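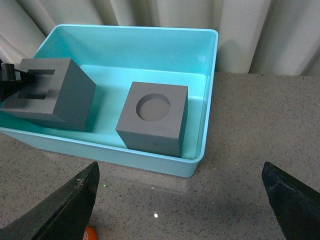 Turquoise bin with two dark gray blocks, on the speckled countertop.

Home | Productions | Workshop Notebook | Archive | Contact

Scene Shop Notebook, June
Entry by T. Villa, Varneo Theater Workshop

Work continued on the second-act set for "The Sterkach Letters." The director, Italo Lombardi, has confirmed that the upper landing will carry two performers at once. The earlier drawing allowed for one. Lino Rinaldi is revising the bracing, and no further cutting is to be done on the stair unit until his sheet has been signed.

The stock count was completed at 4:30 p.m. The shop holds 3,152 wood screws in the two lengths approved for platform work and 292 carriage bolts. The bolts will cover the landing. They will not cover the landing and the Bumcombe tour crates, and the tour order is to be placed separately under its own account.

Paint: the gray base coat mixed for the rear wall dried lighter than the sample approved by Liliana Bortolotti. A second sample was brushed out on scrap with a little more black. Ms. Bortolotti will view it under the blue wash at the evening session. The first mix is to be kept, labeled, and used on the undersides.

Seating for the Sorrentino house was checked against the new sightlines. Of 766 seats, the back row on the left side loses the lower door whenever the landing is in its forward position. Moving the unit upstage by one foot corrects this but crowds the fly line. Left open for the production meeting.
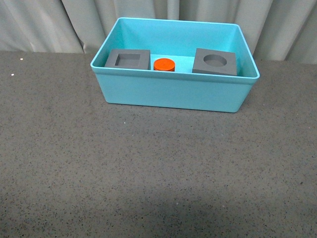

Outstanding items

Signed bracing sheet from L. Rinaldi.
Decision on the landing position (I. Lombardi).
Viola Ruggiero to return the borrowed clamps to the Sorrentino and obtain a receipt.
Casters for the stair unit: two of the locking type are stiff and should be replaced before the first rehearsal on the set.
Cue sheet for the door slam still shows the old page numbers.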